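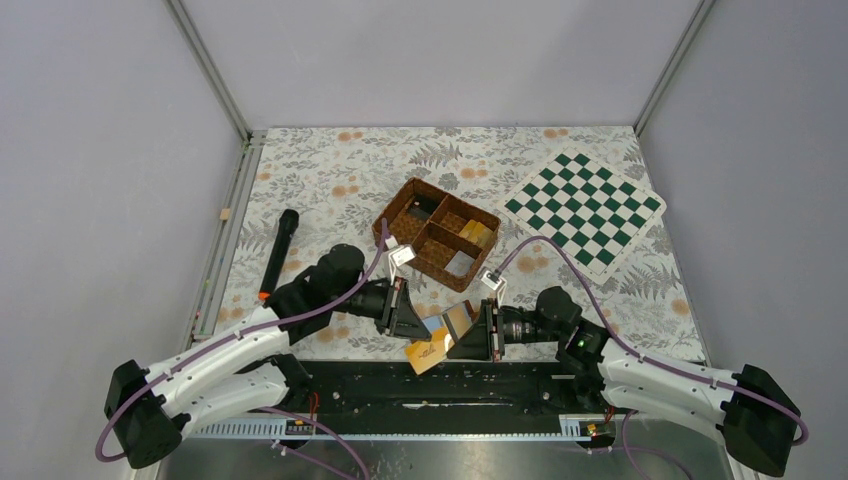 **To:** Lanura bench users list
**From:** Bench Operations, Gornis site
**Date:** 16 Oct 2024
**Subject:** Re: Right arm released during two-arm handover, Station B

Dear all,

Bench Operations has completed its first review of the fault reported to this list by the Poduval task group. The original message is quoted in part below, with our replies placed under each section. Station B remains closed to two-arm tasks until the steps at the end of this message have been carried out. Single-arm work on the left side may continue under the usual rules.

> During a handover task this morning the right arm lost torque at the shoulder and dropped onto the mat. The two grippers were both closed on the card at the time. The left arm held its position and kept pulling for several seconds before the operator pressed the stop. No one was hurt. The card was bent and we have taken it out of use.

We confirm this account from the log. The right shoulder motor reported an overload and switched itself off, as it is designed to do. The other joints on that arm remained powered, so the arm did not fall freely. It folded at the shoulder and came down with the gripper still closed.

The more serious matter is the left arm. On a fault in either arm, both arms are supposed to hold position and stop accepting new commands. The right arm's fault message was sent correctly, but the left controller did not act on it. It continued to follow its last commanded path until the stop was pressed. Bench Operations is treating this as a safety failure and has recorded it as such, although no injury resulted.

> We had been running for most of the session without trouble. The tray and the chessboard were in their normal places and nothing was in the way of the arm. We do not think it hit anything.

We agree. There is no sign of a collision in the position data. The load on the right shoulder rose steadily during the handover, and only while both grippers were closed. The overload limit on this joint is set at 1000 in the controller's own units, and the reading stayed above that limit for longer than the permitted time. In earlier handovers from the same session it came close to the limit several times and then dropped back.

Our present view is that the two arms were pulling against each other. When both grippers hold a stiff, flat item, a small error in the position of either arm becomes a steady load on both. The item cannot give way, and neither arm is told to yield. The shoulder joints carry most of that load. Soft items have not shown the same pattern in any of the logs we have checked.

> One of us noticed that the status light on the right wrist was green the whole time, including after the arm had gone down. Is that expected?

It is expected, but we accept that it is misleading. The green light on the joint housing near the wrist shows only that the housing has power. It does not report the state of the shoulder, and it does not show that the arm is safe to touch. Operators should rely on the status panel on the control screen. The station card will be corrected on this point, as the present wording ("green: arm ready") is wrong.

> We also wondered about the purple cables. The one on the right runs up and over toward the side where the chessboard is, and it seemed to be tight when the arm reached inward.

We have looked at this with the arm unpowered and moved by hand through the handover position. The cable did not go tight enough to load the joint. We cannot rule out that it was tighter at the time, and we would rather not leave the question open. Both cables will be routed again with more slack at the wrist, and the length lying on the floor below the rail will be tied back so that a foot or a chair cannot pull on it.

> Restarting cleared the fault, and the arm went back to its home position normally. We ran one more handover to see if it would happen again. It did not, so we carried on until lunch.

Bench Operations must ask all groups not to do this. A restart clears the fault message and also clears part of the record that explains it. In this case the log from the left controller was overwritten, and we have had to work from the copy kept on the recording computer, which is less detailed. More importantly, the station was returned to use while the left arm's failure to stop was still unexplained.

The rule adopted in February applies to every station: after any loss of torque, the station is stopped, the arms are supported by hand before power is removed, and this list is told before anyone restarts. We recognize that the rule was circulated when several of the present groups had not yet joined. It will be sent again this week.

**Cause of the failure to stop**

The left controller at Station B was running an older release of the Julura control software than the right. The older release ignores fault messages that arrive while a handover command is active. The right controller was updated when its motor housing was replaced, and the left one was not updated at the same time. The work order called for the right side only, and the person completing it followed the order as written. The order form is at fault and will be changed so that both sides are always listed together.

We have checked the remaining stations at the Gornis site. All other pairs match.

**Steps before Station B reopens**

1. Update the left controller and confirm that both sides report the same release.
2. Test the linked stop by forcing a fault on each arm in turn, with the grippers empty and then with a soft item held between them.
3. Lower the grip force for handover tasks and allow the receiving arm to yield slightly once both grippers are closed.
4. Inspect the right shoulder motor for heat damage and for play in the gears. Replace it if there is any doubt.
5. Reroute and tie back both cables.
6. Run 30 handovers with a stiff card under supervision, with one person at the stop button throughout.

Any loss of torque during step 6 will return us to step 3. The supervised runs will not be added to the task data.

**Interim rules for all stations**

Handover of stiff items — cards, small boards, anything that does not bend easily in the hand — is suspended at every station until Station B has passed step 6. Pick-and-place tasks using the tray and the chessboard are not affected, provided that only one gripper is closed on an item at a time.

Hands must stay outside the walls while either arm has power. This includes reaching in to straighten the mat or to recover a dropped piece. In the period between the fault and the stop, the left arm was still moving and gave no outward sign that anything was wrong with it.

Groups holding recordings made at Station B since the right motor housing was replaced are asked to keep them unedited and to send us the file list. We are looking in particular for sessions in which the right arm sagged, paused or shook during a handover, even where the task was completed. Please reply to the list so that other groups can compare their own records.

The Poduval group has asked whether its affected sessions can still be counted toward its total. That is a question for the data office, and we have passed it on.

Bench Operations
Lanura, Gornis site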